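Robot Handling, Unit 7: Comparing End Effectors in Simulation

Course handout, Ayman Ezzat. Read before the lab session.

1. What we are comparing

Last unit we worked through the arm and its joint limits. This unit is about what goes on the end of it. You will run the same drawer task with two end effectors. The first is the Harix, a parallel-jaw gripper with one degree of freedom. The second is the Limeck, a five-fingered hand. The arm model, the camera position and the task stay the same, so any difference in your results should come from the end effector or from its controller.

Keep those last two apart in your notes. A good hand with a badly tuned controller will score worse than a simple gripper with a good one, and last year several reports blamed the hand for what was a gain setting.

2. The task

The arm starts from a set pose, moves to the cabinet, takes hold of the bar handle and pulls. A trial counts as a success if the drawer has travelled 149 mm and the handle is still held when the clock stops. Pushing the drawer with the back of the fingers does not count, even if it moves.

The handle is a horizontal bar on two posts. For the parallel jaw, the approach has to be square to the bar or the jaws will hit a post. The hand can hook its fingers over the bar and does not need to close fully, so it puts up with more error in the wrist angle. The cost is that there are more joints to command and more contacts for the solver to deal with.
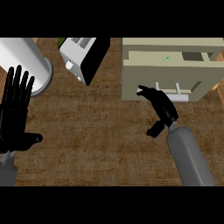 Why not just use the hand for everything, if it copes better with a poor approach?

It takes longer to tune, it runs slower in simulation, and when a grasp fails it is harder to say which joint was at fault.

3. Reference results

The El Ouafi set has 1733 logged trials of this task, of which 528 used the hand. Use it to check that your own numbers are sensible. Do not merge it with your own trials, as the friction values are different.

4. What to record

For each trial, write down the end effector, the controller settings, the wrist angle at first contact, the drawer travel and the result. If the trial failed, say at which stage: approach, contact, grasp or pull. "Missed" is not enough.

Change one setting at a time. Start with finger stiffness, then closing speed. Leave the camera alone until both end effectors have a full set of results.

5. Reading and hand-in

Hinden, chapter 7, covers contact models. The section on soft contacts can be skipped for now. Reports are due in April. Put the raw logs in the shared folder with your group number in the file name, and include the settings file you used for the final run.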